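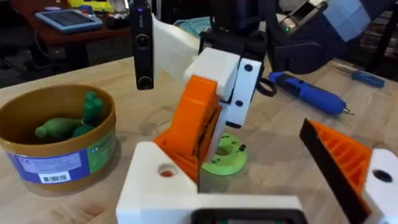
There is a particular sort of table that ends up in every workroom sooner or later. It is light wood, plain as bread, and by the end of its first year it has held everything from lunch to wet paint. The one in our shared room at Tellis came from a school clearance in December, and it took 3 of us to get it up the stairs, with a good deal of resting on the landing.

I have grown fonder of it than I expected. A pale top is a kind thing to work on, because anything you put down shows up at once, and a dropped screw doesn't vanish the way it does on the old dark bench at Clisel (I lost 2 there in one afternoon and never saw either again).

Then there are the tubs. A round tan one with a smooth brown rim lives on the table most days, still wearing its shop label, barcode and all. I used to be strict about labels and would soak them off in the sink with warm water and a spoonful of soda. These days I leave them alone. An open tub wants to be easy to reach into and steady enough not to go over when a sleeve catches it, and a bit of blue and white paper round its lower front does no harm to anyone.

Colour helps more than I would once have admitted. Orange parts and a splash of lime green are cheerful against pale wood on a grey morning, and far quicker to find than anything black – which always seems to slide into the shadow of something bigger.

As for looking after the wood, we wipe it with a damp cloth, dry it straight away and rub in a little oil when it begins to look thirsty. Tsoukalas, the hardware shop on the corner, sells a 300 ml tin that has lasted us almost 2 winters. The people at Pleta swear by wax, and they may well be right, but I like the smell of the oil, and the tin is only half empty.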